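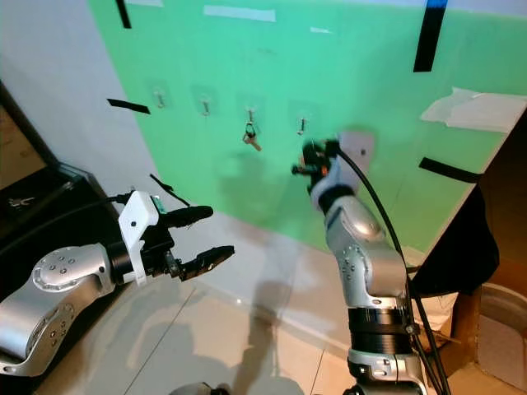 keys on hook three, right arm going up toward hook four. head cam view

ok thread on the key hanging thing because people keep asking why the arm is so slow at the end. mostly it's software. mostly it's my software

setup for anyone new: two arms, green board, row of little stick-on hooks, bunch of keys. the job is get the ring over a hook. sounds dumb, has eaten most of my spring

first problem is perception. the hooks are tiny and shiny and sit on see-through plates. depth on them is garbage. you get a hole in the cloud where the metal tip should be, or worse, a tip that's floating way behind the wall

so we gave up on depth for the hooks. we fit the plane of the board, detect the hooks in rgb, then intersect the rays with the plane and push out by a fixed offset for the tip. ugly. works way better than the fancy version did

the fixed offset is a constant in a yaml file and yes Inger has seen it and yes she made the face

black tape on the green is great for this btw. big contrast, hard edges, doesn't move. the plane fit grabs onto it right away

paper is less great. anything that curls off the surface pulls the plane fit toward the camera. had to switch to ransac with a tighter threshold, should of done that on day one

second problem: timing. camera frames were getting stamped on arrival, not on capture. 38 ms late on average. you don't notice when the arm is still. when the arm's moving the estimate trails it and the servo loop starts chasing its own tail

Darren found it by plotting joint velocity against hook position error. straight line. the hook was "moving" exactly as fast as the wrist. hooks do not do that

fixed the stamps, added a small buffer so we look up the joint state at capture time. wobble on final approach dropped so much I thought I'd broken the controller

third problem, planner. it kept picking these gorgeous elbow-out paths that swung the cable across everything. collision model had no cable in it. now there's a fat capsule along the forearm standing in for it. too fat probably. planning fails more, but nothing snags

and here's your slow part: last stretch is not planned at all, it's visual servo with a speed cap. cap is low on purpose. motion blur on the wrist cam kills hook detection above it. better lighting or shorter exposure and I can raise it. working on the exposure

numbers, old stack vs new, 126 tries each, same start poses:
old: 29 ring-on-hook
new: 88

not bragging, 88 is still a lot of keys on the floor

failures left are mostly the ring. it rotates in the fingers on contact and we have no clue it rotated. Ruby-Lee wants to estimate ring pose from the wrist cam right before insert. I want to just wiggle. we're trying both, loser buys lunch

q from the replies: no, no learned policy in any of this yet. Amber is training one off the same logs and I'll post the comparsion even if it beats me

q 2: yes will release the timestamp checker, it's tiny, one script. feed it a log and it tells you how late your frames are. cleaning up the readme first

run it on your own rig before you touch your gains. I lost 3 weeks tuning gains

2 May 2025 build is the one all these numbers came from, if you're in our repo and wondering which tag

more when the exposure thing is done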